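Hi Ruba,

Okay, second report on the Gistamari money, and I'm going to write it the way I talk, because the last one took me ages to make sound official and I'm not sure it was any clearer for it. Date for your records is 20 November 2022. The spending sheet comes separately from Chepkoech Mushi, so this is just the work.

Quick reminder of what we told you in June: we'd pick chores that people in a house or a small shop do without thinking and find out which ones a pair of robot arms can do today, with no special fixtures and no rearranging of the world to suit the machine. We said 14 chores by the end of the grant. We've been through nine properly and we're partway into the tenth, so a little behind where I wanted to be. Most of that is the two weeks we lost in the move out of the old Codville building (I still can't find my good screwdrivers!).

The good news first. Putting things in things is going really well. Cups into a rack, socks into a drawer, fruit into a bowl, all of that I'd now call dull, and I mean that as a compliment. Wiping a counter is fine too as long as you don't care about the corners. I care about the corners, so it's down as a partial. Folding hand towels came out much better than I expected, and Kamil is very pleased with himself over that one, as he should be.

Then there's the till. You'll remember the shop owners at Kairys asked us for end-of-day cash tidying: take a heap of bills, get them off the table and into something, leave the rest of the stuff on the table alone. It sounds like nothing. I put it down as an easy one, and it's eaten more of my time than the towels and the counter together. Paper money is thin, it curls, it lies on top of other paper money, and the fingers have to get under an edge with hardly any height to it. We work with a loose pile, a few strays, a red basket, and a mug and a clear plastic cup for the arms to steer clear of.
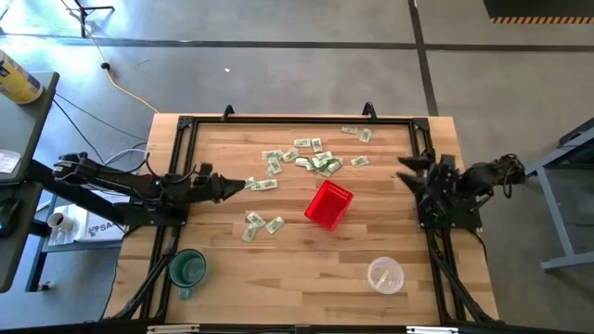 Przemysław Kurek thinks we're asking the wrong question with this one. He wrote back on my draft that a shop wants its cash counted, faced and banded, that a basket full of crumpled bills only moves the mess a foot to the left, and that a person with two hands would be finished before the arms had picked a favorite. He'd drop the chore and spend the hours on shelf restocking. I put his note in more or less whole because he's been right before, and you should hear it from him as well as from me.

My own view is that it's worth staying with until the end of the grant. Flat, floppy, overlapping stuff is everywhere in a house: mail, receipts, coupons, napkins, kids' drawings. If the arms can learn to take one bill off a heap, I'd expect a good part of that to carry over. Where we are now is 40 full runs, from a messy table to every bill in the basket, and the arms finished four of them without anyone stepping in. Bad number, I know. Single bills lying on their own go pretty well. The usual trouble is two coming up together, or one sliding away flat along the wood while the fingers close on air. Przemysław and I have agreed to look at it again at 100 runs.

Dishes are still a no. Anything with a lid is a maybe. Emmanuel Barasa has been working on jars and would like it noted that peanut butter jars are a separate category from all other jars.

On money, we're under on travel and over on fingertips, which wear out faster than I budgeted for. I'd like to move $1,000 from the first line to the second if you're okay with that. Famow have the softer tips in stock, and I'd love to get an order in before their holiday shutdown.

Next up are shelf restocking, the lids, and finishing the till runs. Come by whenever suits you, just give me a day's warning so I can have something set up that works!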